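# Chapter 4: Holders, Stands and Small Supports

## Before you begin

This chapter follows the work on trays and shallow boxes in Chapter 3. Students should already be able to measure a small household object, record its dimensions in a table and draw it from the front and the side. Those who missed the practical session on measuring should read the notes by Elaine Fontes at the back of the book first.

By the end of the chapter, students will be expected to:

- name the main parts of a simple stand;
- explain why some stands tip over and others do not;
- compare a bent plastic stand with one made from separate pieces;
- plan a holder for an object of their own choice.

## 4.1 What a stand has to do

A stand holds an object in a position that it would not keep by itself. A toothbrush laid beside a basin rolls. A pen left on a desk finds its way to the floor. The stand gives the object a fixed place, and it also decides how much of the table is taken up.

In a survey of homes in Macedo, Lindalva Furtado asked 139 households to list every holder kept in the kitchen and bathroom. The longest list came to 25 entries. Many people left out the soap dish and the mug tree until they were asked a second time, and Furtado suggests that supports of this sort are noticed mainly when they fail. Extracts from the lists are given in Section 4.5 and will be needed for the written task.

## 4.2 The base and the upright

Most small stands have two main parts. The **base** rests on the table and spreads the load. The **upright** rises from the base and carries whatever is being held. Some stands add a third part, the **collar**, a short ring fixed to the upright.

When the upright rises from the back edge of the base, the stand has an L shape when viewed from the side. The base then reaches forward under the load. If the base is too short, the weight of the object may fall beyond its front edge and the stand will tip. This matter is treated fully in Section 4.3, where students will test bases of different lengths.

The join between the two parts also needs attention. In a wooden stand it is usually a separate joint, held with glue or screws. In plastic, the base and the upright can form one continuous piece with a curved bend between them. A sharp inside corner is harder to wipe clean and is often the first place to crack.

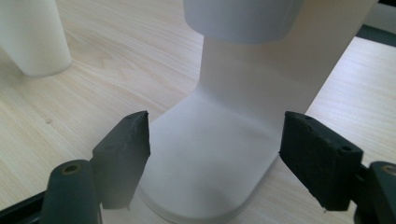 *Figure 4.1 A white plastic stand with an L-shaped form. Note the curved bend between base and upright, and the rounded front corners of the base.*

Students should copy the side view of an L-shaped stand into their notebooks and label the base, the bend and the upright. A side view shows the thickness of the material, so two lines are needed for each part – a single line will not be accepted in the assessed drawing.

## Activity 4A: Looking at supports

Work in pairs. Allow some 11 minutes for the first part.

1. Choose a stand or holder from the classroom or from home.
2. Measure the length and width of the base and the height of the upright.
3. Describe the corners and edges in words.
4. Compare results with another pair and keep the table for use in Section 4.3.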